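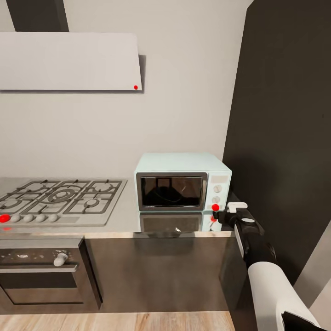
Kitchen preview, saved view 1: hob with the red knob, hood over it, mint-green toaster oven alongside.

Ticket: Matent Planner loses my plan when I switch to metric
Opened 2018-12-30
Status: answered, left open

Hello all. I've been using Matent Planner since November to work out what to do with our kitchen (long story, it involves a leak and a very patient insurance firm) and up to now I've got on with it fine. Now I've got a problem I can't shift, so I'm writing down everything I've tried in the hope that one of you spots the daft thing I'm doing.

If I open my plan and change the units from inches to millimetres, the 3D preview stays exactly as it was but the shopping list goes blank. Not a zero total, just blank, headings and nothing under them. If I change back to inches the list stays blank. If I close the plan and open it again I get "List could not be rebuilt (code 14)" and then I have to go back to an older copy.

What I've got: Planner on a Gruvon laptop, fairly old, plenty of space on the disk. Parts catalogue is the Arango one, downloaded through the Planner itself.

What I've tried:

Restarting, obviously. Twice, because the first time I only shut the lid.

Making a brand new plan with one cupboard in it. Switched to millimetres and it was fine! List came up, sizes all correct. So it isn't the switch on its own.

Copying my real plan and deleting bits until it behaved. This took most of an evening and two pots of tea. I got rid of the wall units first, then the base units, then the flooring, and it went on failing until I took out the worktop. Put the worktop back, blank list again.

Swapping my worktop for a different one from the catalogue. Works. Swapping back to mine, blank.

So it's the worktop. Mine is one I typed in myself with a made-up name, because the length I wanted wasn't in the catalogue, and I'd put the length in as a fraction of an inch. I wonder if it chokes on that?

Update, same evening. I had a look on the Mendside forum and there's an old thread about custom parts where somebody says to clear the parts cache. I did that. It took 9 minutes with the bar sitting at 100 per cent for most of it, so don't panic if yours does the same. No change to the blank list, though the Planner does open faster now, so I'll take that.

Second update. Retyped the worktop length as a decimal instead of a fraction, saved, switched to millimetres, and the list is there! Every line of it, hinges and all. Switched back and forth a few times and it held.

I'm leaving this open as I'd still like to know whether code 14 always means a custom part, and whether the fraction thing is going to be fixed. Happy to send the broken copy of the plan if it's any use, just tell me where to put it.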